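Monday, end of shift

Basket work all day. The target for this object set is 800 accepted episodes, and we closed at 78 for the session, which puts the running total for the whole project at 1387. Quota for the project is 3000, so we are not yet at the halfway line. Kinga Tóth wants the split by object in the log as well as the split by operator. I have added a column.

Setup as before: two hand-held grippers per operator, marker cube on each, head camera, round table. Pose comes from the cubes and the head view. The finger views come from the cameras in the grippers. All streams have to share a clock, and the sync check runs at the start of every block. Two blocks failed the check this morning and were discarded before anyone looked at the content. I would like the Plonent logger to refuse to start in that condition, but the current build only prints a warning line.

The task text was changed at ten. Old wording: "handle the basket with both hands." New wording: "approach with the right gripper at the short end, left gripper free." The old version gave us six different strategies from six people, and the policy trained on it averaged them into something that fit none of them. With the lid open there is less room for a careless approach, so I expect a higher reject rate for a few days.
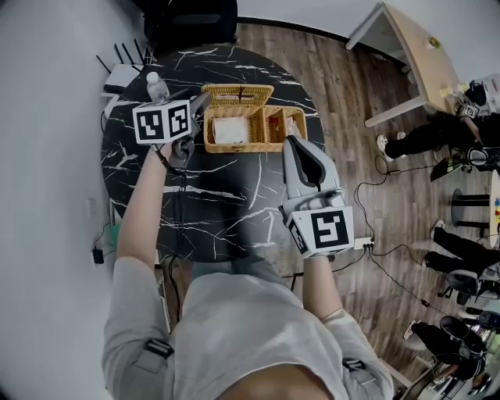 Ayanda Moodley disagrees with the new wording and wrote as much in the session notes: variation in strategy is what we are paying operators for, and if the instruction fixes the side of approach, the model will learn the side and ignore the object. Mirror half of the episodes, at least, or drop the sentence about the left hand.

Fair point on mirroring. I have asked for a mirrored version of the instruction sheet and will alternate by block. I am leaving the sentence about the left hand alone until there is an evaluation run to argue over.

Second item, finger view. The wide lens takes in a great deal of the room behind the table, including other operators at their own stations. Hivari's preprocessing crops to the center, and I spent the hour after lunch checking what the crop throws away. It removes most of the background – good – but it also removes the outer part of the workspace, and any object placed off to the side goes with it. For the basket this hardly matters. For anything in the bottle category it does. I set the crop wider and marked the affected episodes for a second pass.

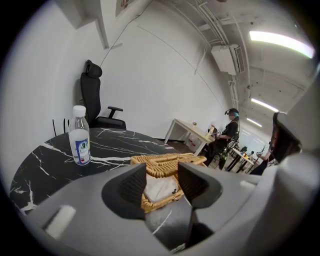 Left of center: water bottle. Center: wicker box with tissues, between the fingers.

Bottles remain a nuisance in general. Clear plastic over a glossy black top with white veins is a poor combination for the segmentation model, which keeps reading the veins as edges. Nolport suggested a matte cover for the table. I would sooner keep the surface and collect more of it, as the model will meet shiny tables sooner or later. No decision yet.

Third item, closing criterion. Reviewers have been marking "fingers closed" by eye, and two reviewers given the same clip differed by several frames. The gripper width signal is recorded anyway, so from tomorrow the label comes from a threshold on width, with the video used only to settle odd cases. Ouali will rerun the older episodes against the same threshold overnight. If the two sets of labels disagree badly I will keep the old ones in a separate field and not overwrite. 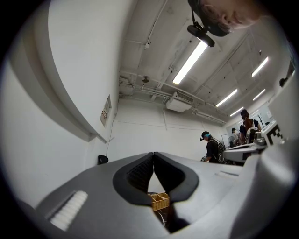

Finger view from low down, jaws together at the top, basket weave showing through the gap.

Low views like this one are worth keeping. The ceiling lights take up a lot of the picture and auto exposure follows them, so the object side can go dark. Tried locking exposure on one gripper for the last block. Have not compared yet.

To do: mirrored sheet printed, exposure comparison, ask Kinga whether rejected episodes count toward operator hours. Check the sync warning again before the first block.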